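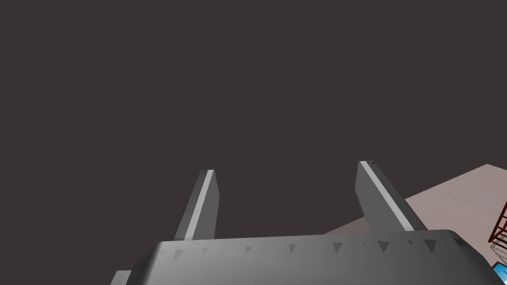 Wedenier two-finger gripper, fingers open. Rendered in the Prendari simulator.

Wedenier Parallel Gripper, Series 3

Product notice: fingers may open on restart

Applies to: grippers running controller firmware 3, sold by Anmont as a single unit or as part of an arm kit
Replacement controller board: 499, free of charge to affected owners
Status: fix available

What went wrong

If the controller loses power for a moment while the gripper is holding something, it runs its start-up routine when the power comes back. On firmware 3 that routine drives both fingers to the fully open position before it checks for a load. Anything in the grip is dropped. The arm keeps its own power supply and carries on with the move, so the object can fall at any point along the path.

The fault was reported in January by Daiane Queiroz, whose test arm let go of a glass jar over a worktop. Nobody was hurt. Our service team repeated the fault on the bench and then in simulation, where Wakana Wada set up a household task and cut the gripper supply at different points. Over 3,370 simulated lifts, every power cut during a hold ended with the fingers open.

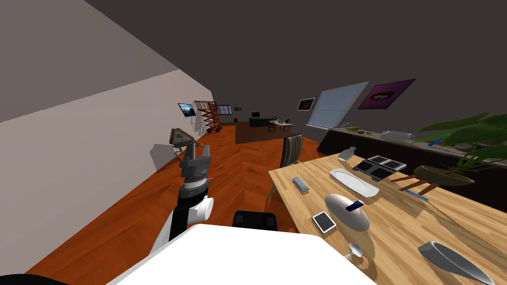 Arm and gripper beside the dining table in the simulated household room.

The household room was chosen for its table, which is laid with the kind of things our customers ask the gripper to handle, including a stemmed wine glass and a long platter. The arm and gripper models use the same start-up code as the real units.

What to do now

Check the firmware number on the status page of the Wei control panel. If it begins with 3, stop lifting glass, hot liquids, blades or anything heavy enough to hurt someone until the update is installed. Keep hands and feet out from under the gripper when it is loaded.

Do not rely on the emergency stop to hold an object. On affected units, releasing the stop button also restarts the controller, and the fingers will open.

Installing the fix

Firmware 4 keeps the fingers where they are after a restart and waits for an operator command. Empty the gripper, park the arm, and load the file from the panel. Leave the power on until the status light stays green. Afterwards, close the fingers on a soft block, switch the gripper supply off and on, and confirm that the block is still held.

Units with the early controller board cannot take the update. The panel will show "board not supported". These boards will be swapped at no cost, including postage both ways.

Contact

Board swaps: Poppy Clegg, Anmont service desk
Technical questions and test data: Prasetyo Rahman
Please have your serial number ready. The desk is closed on Tuesday afternoons.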